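Getting the bar task to run in the simulator
Robotics club, season guide, page 2
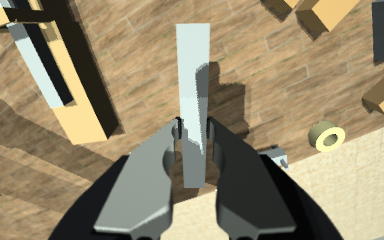 Soledad Maldonado asked whether she could skip the simulator and tune her grip on the club arm instead. You can, but arm time is Saturday only and teams with a working sim run go first. Do the steps below before you sign up.

What you need
A club laptop with the Zarville scene pack installed
Your team folder
The grip sheet from the June meeting

Step 1. Load the scene
Open the scene pack and pick "bar, wood floor." Wait for the parts to settle before you press anything. If the bar drops through the floor, close the scene and load it again. Do not save over the original file. Save a copy in your team folder with your team name in front.

Step 2. Set the approach
Move the arm to the hover point first, then turn the wrist so the finger pads line up with the long sides of the bar. Teams Gurari and Annamalai both had trouble last season with a wrist angle that was close but a little off. The bar twisted as the fingers closed. Use the wrist camera view to check it.

Step 3. Close the gripper
Start with the grip force at 20. Close, wait 2 seconds, then lift. If the bar slides, raise the force a little and run it again from the hover point. Change one setting per run and write it down. The scale goes to 100, but high values make the bar jump in the sim and we don't allow them on the real arm.

Step 4. Carry and place
Raise the bar clear of the wooden parts before you move sideways. Go slow on the first pass. Lower it until it touches, open the fingers, and back straight out. Backing out at an angle will drag the bar with you.

Step 5. Save the run
Export the log and name it with your team and run number. Put it in the Tondent folder on the shared drive, along with your grip sheet. Logs without a grip sheet don't count toward arm time.

If the shadows flicker or the view lags, turn the render quality down one level. It has no effect on the physics or your score.

Next page: moving your settings to the arm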